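4. Planning and Budgeting a Two-Gripper Station

4.1 Scope

Complete this section before submitting an order form for the Vorska hand-held gripper set. It covers bench space, cabling and consumables for one seated operator. Workstation costs are covered in section 5.

The pictures show tabletop work with a tray and a blue cloth. 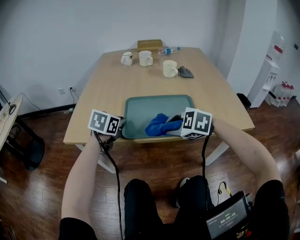
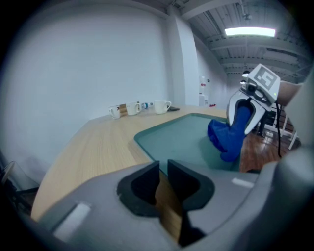 Štěpánek, from the Skivholm site, asks that the next revision put cabling ahead of bench space, as their first order went in with leads that were too short and the replacements came out of the following year's budget. The order of steps below has been changed accordingly.

4.2 Procedure

1. Measure the cable run from the operator's chair to the recording computer with both arms at full reach. Add slack for each gripper separately.

2. Order 2 leads per station plus one spare. Leads are not included in the base set.

3. Confirm that the bench is deep enough for a tray at the near edge with task objects behind it. Existing tables may be used if they are stable and matte.

4. Allow for spare marker plates. Scuffed or bent plates must be replaced as a pair and recalibrated.

5. List task objects (trays, cloths, mugs) as consumables. Do not enter them under capital equipment.

6. Budget roughly 32 hours of operator time per station for training and trial recording.

7. Enter the totals on form 148 and forward it to the Dukport office before the end of August.

NOTE: The warranty period is 12 months from delivery. If the room will not be ready, request deferred shipment.

CAUTION: Keep leads clear of the operator's feet and chair legs. Cable damage from chair movement is not covered under warranty.

CAUTION: Do not connect both grippers through an unpowered hub. Price a powered unit for each station.

4.3 Multiple Stations

Colour-code leads and plates by station. Spares may be pooled between stations in the same room.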